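Spent all of Tuesday on a bug in our two-arm planner. The bug was a minus sign. I would like to bill it separately.

Background for people who followed me for bread: I write the motion and perception code for a two-arm cell called Negash. One arm holds a small plastic box. The other one brings in an electric screwdriver. My job is to get them both to believe in the same box.

They do not come to this naturally. Each arm has its own base frame, its own calibration and its own opinion. Until last week the opinions differed by 6 mm, which in screw terms is another county.

The planner is called Fonora. It does collision checking, timing, and a thing I named "negotiation" in the docs back when I was feeling grand. Negotiation means one arm waits. There's a boolean.

Fonora v2 was supposed to fix the waiting. In v1, if the holding arm moved at all, the driving arm threw away its whole trajectory and started over. Very principled. Also very slow. We had runs where it replanned 9 times for a single screw and then quit with the error "goal reached (no)".

I wrote that error message. I stand by the parentheses.

So in v2 the driving arm plans in the box's frame. If the box moves a little, the path moves with it and you get to keep the plan. This is the obvious way to do it and I'd like credit for arriving only two versions in.

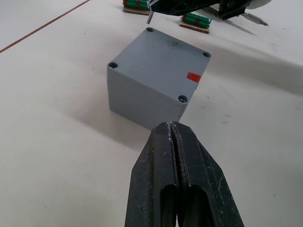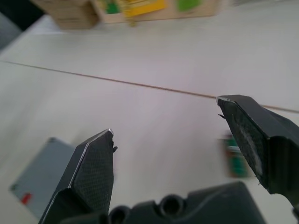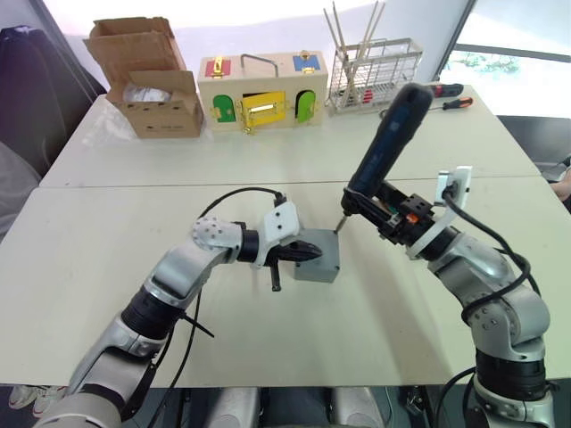

The pose estimator is where v2 gets embarrassing, because planning in the box's frame means you need to know which way the box is facing. A square lid with a screw hole at every corner fits the model equally well at four rotations. The fit score doesn't care. Ask it on four consecutive frames and you may get all four, each with excellent confidence. On the box in the first picture there's a small red piece of tape on one side of the lid, so I added a color term: find the red patch, pick the rotation that puts it where it belongs. Eleven lines, including the apology in the comments. The flipping stopped, and I have now written a perception system whose most reliable component is tape.

Wubit Woldemariam reviewed that pull request. Full text of the review: "What if there's no tape?"

If there's no tape it keeps the last rotation it believed in and carries on, like the rest of us. There's a config flag if you'd prefer it to stop. Wubit has turned on the flag.

Second perception problem: long straight lines. The edge detector adores a seam in a tabletop. It's crisp, it's high contrast, it goes on forever. For one whole afternoon the estimator preferred the seam to the box. I now throw out any line too long to be a box edge, a rule a toddler would have suggested for free.

Back to the minus sign. It was in the wrist camera extrinsics, in a function I copied from the left arm to the right arm and "mirrored." The estimates from the two wrists were each lovely. They just put the box on opposite sides of itself.

How I found it: Hirnar, our log viewer, finally got a mode that draws both arms' estimates in one view. I had put off writing that mode since July because I "could just read the numbers." I could not just read the numbers.

The torque loop logs at 1,000 Hz, by the way, and for a while Hirnar tried to draw every sample. My laptop did its best. It now downsamples before plotting, and the fan has gone back to being a fan.

Still open: the driving arm approaches the lid along the normal of whatever plane we fitted, and with a noisy depth patch that normal wobbles. I average over a short window for now. Wubit wants a proper filter. I want lunch.

Also open: somebody at Clarosen emailed to ask if "negotiation" supports three arms. I've told them I'm looking into it. It's a boolean, so I'll be looking into it for a while.

Release notes for v2 go up when I've written the section on tape.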